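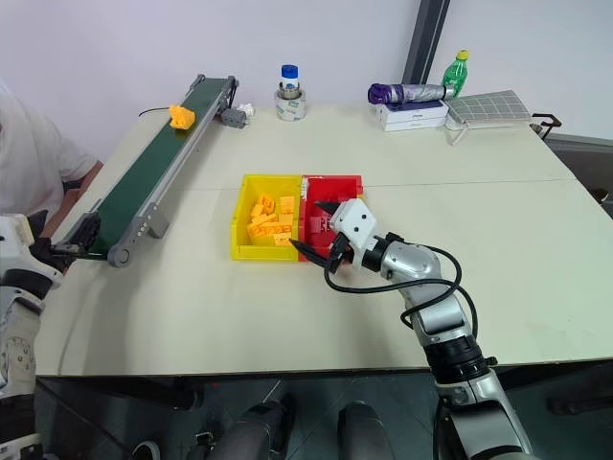
Kvido Kopecký wants to know why anyone would sort big bricks by colour when every guide says to sort by shape first. It's a fair objection and too long for a single reply, so I'll thread it.

---

**August 12, 2019**

Shape-first is the right answer for small bricks. You search by feel and outline, and a bin of one colour hides everything in it. A small black plate in a pile of black plates takes ages to find.

---

Big bricks are a different case. There are few shapes and they're large enough to tell apart at arm's length. Colour carries more information than shape, so colour goes first.

---

The set I'm working through is Dullen, 900 pieces, bought used in May. Mixed colours, one sack, no inventory sheet. The seller called it complete. I have no means of checking that until the sort is finished.

---

Bin rule: the bin is the colour of its contents. Yellow bricks in the yellow bin, red in the red. No labels. A label has to be read and a bin colour doesn't, and children who can't read yet will follow it without being told.

---

Bins go side by side with the long walls together. Leave a gap and bricks go down it.

---

Shallow and open-topped is correct for this size. I used deep tubs from Ševčík for the last set and the bottom layer was never touched. You end up tipping the whole tub out to reach it, and then you have a floor sort.

---

Fill level: stop well below the rim. Studded bricks don't settle. They bridge, leave voids, and then the pile slides when you pull one from the side. I stop 2 cm short.

---

Order of work: one colour through to the end, then the next. Yellow went first this time, red is next. Doing all colours at once means a decision on every brick. Doing one colour means a yes or a no, and I make fewer mistakes with yes or no.

---

There's a green belt at the left. One brick at a time, studs up, is easier to judge than a heap. A tray does the same job if you spread the bricks out in a single layer.

---

Surface: pale and plain. Yellow on cream is the weakest contrast of the lot, and it's still readable with bricks this chunky. I would not try it with small parts. For white bricks I'll put down a dark cloth.

---

The top is two panels and there's a seam across the middle. Check yours with a fingertip before you slide bins over it. Verkau sell a joining strip for this, which I've fitted on another table and didn't like. It left a ridge.

---

Back edge of the table is storage, by the wall. Jar standing in a roll of packing tape, flat boxes stacked, umbrella across the boxes. The tape roll makes a decent base for a jar. It widens the footprint and you always know where the tape is.

---

Washing comes before sorting. Mesh bag, warm water, a little washing-up liquid, rinse, then air dry on a towel with studs down. Water stays in the tubes underneath if you dry them the other way up.

---

Rejects: anything with bite marks or a split wall comes out. So far 10 pieces. They go in a paper bag and get listed by shape, so I can buy replacements in one order.

---

Colour matching is the awkward part. Older yellow has a warmer tone than newer yellow and the clutch is slightly looser. I keep both in the same bin. Wasedness catalogues them as separate colours, under separate part numbers, and if you intend to resell you should follow them. I don't.

---

Back to Kvido's point. If the yellow bin ends up with more bricks than it can take at that fill level, shape becomes the second split: long bricks to one side, square ones to the other, with a piece of card as a divider. My threshold is 118 bricks to a bin. That's what this size holds at 2 cm below the rim.

---

Red next. I'll post the totals by colour under this one when I have them.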